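Kostside Residents' Lounge - December Minutes

Filed under: House Meetings, Lounge & Shared Rooms 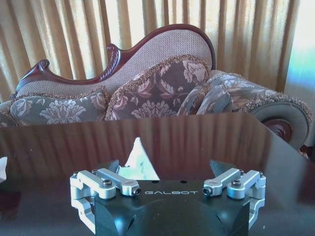 The big table in the lounge, with the gold light from the curtains in the polish.

We got going at 7 p.m. and I took the notes again, so any spelling mistakes are mine! Bernd Gerlach ran the meeting. Rosemarie Pfeiffer was there for the furniture group, along with the two households from the Alar side and a few from upstairs who came in late (there was coffee left, don't worry).

1. Last month's minutes
Read and accepted. Bernd asked me to fix one line - I had written that the lounge closes at ten, and it closes at eleven. Fixed.

2. The dark table
This took up most of the evening. Everybody loves how shiny it is, me included, and when the light comes through the curtains you get those long golden stripes running right down the top. But a surface that dark shows every fingerprint, and Rosemarie has had enough of wiping it before each card night. She brought two quotes. Brollell would come in and repolish the whole top for 537 dollars. Nnaji would do a lighter clean and wax for 302 dollars, and they can fit us in before the holidays.

I said I liked the cheaper one, and so did most of the room. Bernd wondered if we should hold out for the full job and do it once properly, and we went back and forth on that for a good while. In the end we voted for Nnaji, with Brollell to be asked again in the spring if we still aren't happy.

We also talked about felt pads for cups and vases. Rosemarie will buy a pack of 14 and keep them in the left drawer of the sideboard. Please use them!

3. Paper left lying around
Crumpled paper and used tissues keep getting left in the lounge, and on a nearly black table something white jumps out at you the second you walk in. I admitted that at least one of the shopping lists was mine. We agreed to move the wastebasket from the hallway to the corner by the bookshelf, so it's within reach of the chairs. If you find a note that looks like it might matter to somebody, put it under the clip on the notice board and don't toss it.

4. Curtains
Short one. The upstairs people asked if we could swap the curtains for something plainer. There was a bit of groaning. I think they make the room, and Rosemarie said the same in stronger words. We left them as they are. They do need a clean, though, and Bernd will find out if they can go in a regular machine or need to be sent out.

5. Money
The lounge fund stands at 1,000 dollars before the table work. The felt pads come out of petty cash.

6. Anything else
The lamp near the door flickers. Bernd has a spare bulb. One of the Alar households would like to book the lounge for a birthday lunch, which was fine with all of us - just wait until the wax has had a full day to set.

To do
Rosemarie - call Nnaji, buy felt pads
Bernd - curtain label, lamp bulb
Me - move the wastebasket, type this up (done!)

We finished at 8:40 p.m. The next meeting is in the lounge at the same time, and Bernd is bringing the cake.

Recent in House Meetings
Lounge booking rules, updated
November minutes
Who has the spare key to the bike room?
Card night: new start time
Sideboard drawers - what goes where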